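3.2 Autocolantes e marcas pessoais no mobiliário de arrumação

A segunda dimensão analisada diz respeito às marcas que os utilizadores acrescentam ao mobiliário depois de este entrar em uso. Na literatura sobre cultura material doméstica, estas marcas são tratadas quase sempre como decoração. No nosso levantamento optámos por registá-las separadamente, por localização e por tipo, sem assumir à partida uma intenção decorativa.

O inventário abrangeu 236 móveis de arrumação fechados (armários, roupeiros, aparadores e móveis de cozinha autónomos), distribuídos pelos locais de Prarach e Prindthorpe. Destes, 189 apresentavam pelo menos uma marca acrescentada. Considerámos como marca qualquer elemento aplicado à superfície exterior que não fizesse parte do acabamento original: autocolantes, etiquetas escritas à mão, fita adesiva, ímanes e inscrições directas. Foram excluídos os riscos e outros danos de uso, tratados na secção 3.4, bem como as etiquetas de fábrica, quando identificáveis como tal. Nos casos duvidosos, a etiqueta foi contada como marca acrescentada e assinalada no campo de observações da ficha.

No total foram registadas 1282 marcas. Os autocolantes impressos constituem a maior parte, seguidos das etiquetas manuscritas, que se concentram nos móveis de cozinha e nos armários partilhados por várias pessoas. As inscrições directas a caneta são raras e aparecem sobretudo em faces laterais, junto ao chão ou na parte interior das portas. Estas últimas não entram na contagem, por só terem sido abertos os móveis cujos utilizadores o autorizaram.

A distribuição das marcas pela superfície não é uniforme. Para a descrever, dividimos a frente de cada móvel em três faixas horizontais (superior, média e inferior) e, nos móveis de duas portas, tratámos cada porta em separado. Nos móveis com compartimento superior independente, este foi considerado uma quarta zona. A divisão segue, com pequenas alterações, a grelha usada no estudo-piloto de Haworth, onde a zona superior não era distinguida da primeira faixa das portas. Essa opção tinha dificultado a leitura dos armários altos, em que o compartimento de cima fica muitas vezes fora do alcance das crianças e recebe marcas de outro género.

A Figura 4 mostra um armário do tipo 2C, de duas portas altas e compartimento superior, com puxadores pretos. O tipo 2C é o mais frequente na amostra e aquele em que a dispersão dos autocolantes se observa com maior clareza.
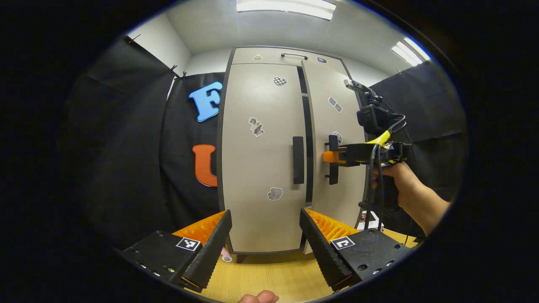
Figura 4. Armário bege de duas portas (tipo 2C), com pequenos autocolantes no compartimento superior e nas portas.

Neste exemplar, os autocolantes ocupam o compartimento superior e as duas portas, sem alinhamento entre si. O motivo em coração, axadrezado a preto e branco, está colocado no alto da porta esquerda; os restantes são de formato irregular e predominam os cinzentos. A porta esquerda tem marcas em mais do que uma faixa, incluindo a inferior. Na porta direita, um dos autocolantes fica logo acima do puxador.

A proximidade ao puxador merece atenção. Tínhamos previsto que a zona em redor dos puxadores estivesse mais livre do que o resto da porta, por ser a que sofre maior contacto e limpeza mais frequente. Os dados não confirmam essa previsão para os autocolantes de pequeno formato, que surgem junto aos puxadores tanto como nas zonas afastadas. Confirmam-na para as etiquetas manuscritas, quase sempre colocadas ao centro da porta ou no canto superior externo. Uma explicação possível é que as etiquetas se destinam a ser lidas com a porta fechada e à distância, ao passo que os autocolantes podem ser aplicados por quem já está junto do móvel. Não dispomos de observações do momento de aplicação que permitam ir além desta hipótese.

A orientação dos puxadores também parece ter algum efeito. Nos armários com puxadores verticais colocados frente a frente, de um e outro lado da junta central, as faixas junto às arestas exteriores ficam desimpedidas e a superfície disponível em cada porta é contínua de cima a baixo. Nos armários com puxadores horizontais a meia altura, a porta fica dividida em duas áreas e as marcas tendem a reunir-se numa delas, em geral a de cima. A diferença mantém-se quando se consideram apenas os móveis da linha Stendari, em que as dimensões das portas são iguais e só muda o puxador.

A cor do acabamento foi registada, mas a sua relação com o número de marcas é fraca. Os acabamentos claros e lisos (branco, bege, cinzento claro) representam a maioria da amostra, e os escuros são demasiado poucos em Prindthorpe para uma comparação útil.

A codificação foi feita a partir de fotografias frontais por dois codificadores, em separado. Das 1282 marcas, 1139 receberam de ambos a mesma classificação de tipo e de zona. As divergências foram revistas por Sang Nghiêm e resolvidas caso a caso. A maior parte dizia respeito a marcas situadas no limite entre a faixa média e a inferior, e uma parte menor a autocolantes impressos que um dos codificadores tomara por etiquetas de fábrica. As fichas dos móveis levantados em janeiro foram recodificadas na íntegra, por ter sido usada nesse mês uma versão anterior da grelha. A base de dados foi encerrada em 31/03/2019 e as marcas acrescentadas depois dessa data não são consideradas.

Ficam por tratar duas questões. A primeira é a da autoria: em móveis usados por mais de uma pessoa, os entrevistados nem sempre souberam dizer quem tinha colado o quê. A segunda é a da permanência, já que uma única visita por local não permite distinguir as marcas recentes das antigas. Os resíduos de cola e as zonas de cor diferente, registados na secção seguinte, dão apenas uma indicação indirecta.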